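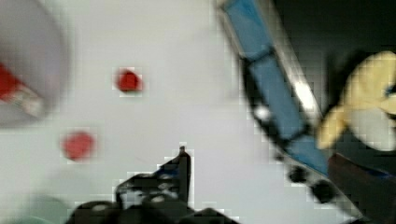

ok thread on switching grocery stores after 11 years because I have opinions and a bus ride to kill

moved to the Jorville side of Storkton in November. old store is now 40 minutes each way. new one is a six minute walk. should be easy right

first trip took me over an hour. where is the rice. why is rice by the birthday candles

they do the price per ounce on the shelf tags tho, in print I can read. old place never did. found out the "family size" oats cost more per ounce than the small ones. felt robbed retroactivly

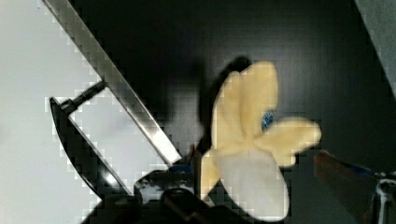 produce is the weak spot. onions fine, potatoes fine, anything green you want to go before noon. after that its slim

butcher counter guy cut me a half pound of stew meat without a sigh. at the old store you got the sigh

budget stuff: I was at some 66 bucks a week before, just me. down to a bit under 60 now and thats with the good coffee

biggest change is no big weekly haul. I go three times a week, one bag, carry it home. throwing out way less. no more mystery tub at the back of the fridge

cons: self checkout hates my tote bag. bread gone by 5. closes at 8 which is rude

points card: 2000 points gets you five dollars off. I have 1033. will report back

someone asked about the Onyshchenko bakery two doors down. yes go. rye loaf, get it sliced, freeze half

my stop, more later. if you know where they keep the cornstarch pls reply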